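Tags: motion planning, collision checking, planning scene

Planner refuses every path into an open PC case

bracketfoot
I'm doing disassembly of old desktop towers with a single arm. The case lies on its side on the bench with the panel off. Free-space moves are fine, but any goal near the drive cage comes back as "start or goal in collision", even when I can jog there by hand. The planner is Pleria and the case comes in as a mesh from a scan. I've raised the planning time to 5 seconds and it made no difference.

tallowgate
Planning time won't help if the goal is rejected before the search starts. Look at how the mesh gets loaded. By default it is wrapped in a convex hull, so an open box turns into a solid block. Turn the hull off, or split the case into floor, walls and cage and load them as separate boxes. I use boxes - they check faster and the scan noise goes away. Then set padding to 3 mm inside the case only. Cables won't be in your model, so keep the approach vertical and slow.

nubbin_211
had the same thing, restarted the scene server and it went away. try that

orrery1802
Both could be true, a stale scene gives the same message. Print the contact pair before changing anything. If it names the case and the gripper, it's the hull. If it names an object you removed, it's stale. Our approach pose over the cage, fingers down, plans fine with separate boxes. 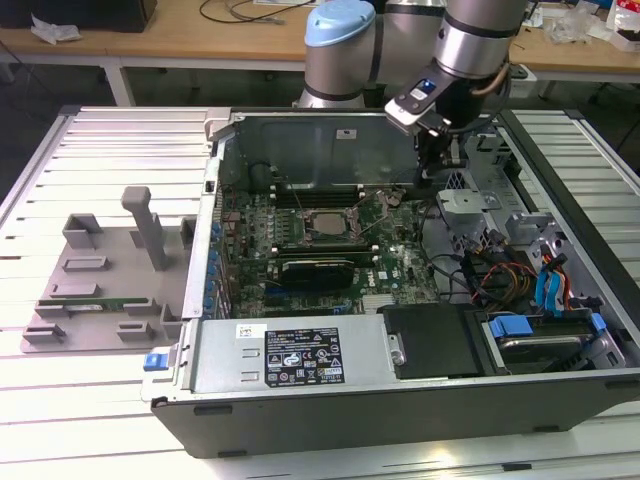 Comments

bracketfoot: It was the hull. Split into boxes and it plans now.

millrace: Does the padding setting work per object in the May release?

tallowgate: Yes, per object, but you have to set it after the object is added.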